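Drurngate Craft Log: read me first

Hi, and thanks for downloading this! I'm Zerrin Tatlı, and these are the notes I kept on the crafts I made at home with my three kids, typed up as a spreadsheet because my notebooks were falling apart (one has been through the washing machine). A few friends asked for a copy, then friends of friends, so I finally cleaned it up and put it somewhere people can get at it.

What's in the folder

crafts.csv — the main file, 1455 rows, one row per craft session. A session can be ten minutes of potato stamps or a whole afternoon of felting.
supplies.csv — 3113 rows, everything we used, matched to the sessions by the number in the first column.
recipes.txt — 151 recipes for doughs, paints, pastes and so on, in my own words and my own measuring cups.

Columns in crafts.csv

session: just a number. Gaps are sessions I deleted because I couldn't read my handwriting.
season: winter, spring, summer or fall. I didn't always write down the date, so please don't ask for it!
craft: what we made, or set out to make.
minutes: from apron on to apron off. Cleanup has its own column.
cleanup: also minutes. Brace yourself for the glitter rows.
mess: 1 to 5. Very much my opinion, and I got more relaxed as the years went by, so an early 4 is probably a later 2.
again: yes, no or maybe. This one is the kids' vote — I only broke ties.

Yarn names are written the way we say them at home. "Stilia" is the thick wool and "Thongsuk" is the soft cotton, and if you see "Wevex" that's the little loom, so filter it out if you're only after yarn. I keep meaning to move it to a column of its own.

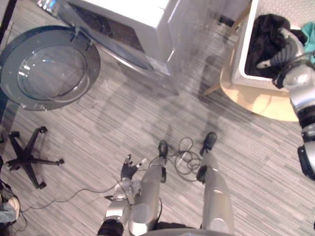

Some things I know are wrong. The salt dough recipe was listed twice with different oven times, and I've kept the longer one. Anything tagged "candles" before our second November is missing its supplies, so the totals for beeswax come out low. And "maybe" in the last column sometimes means somebody had already left the table.

Ages aren't in here and neither are the kids' names, and I'd like it to stay that way if you pass the files along. Otherwise share them, print them, change them, use them for your playgroup. A mention is nice but I won't come looking for it.

Last updated 19 June 2022. If you find a typo in the recipes, please send it my way, especially if it's in the play dough, as I've been making that one from memory and never check the file.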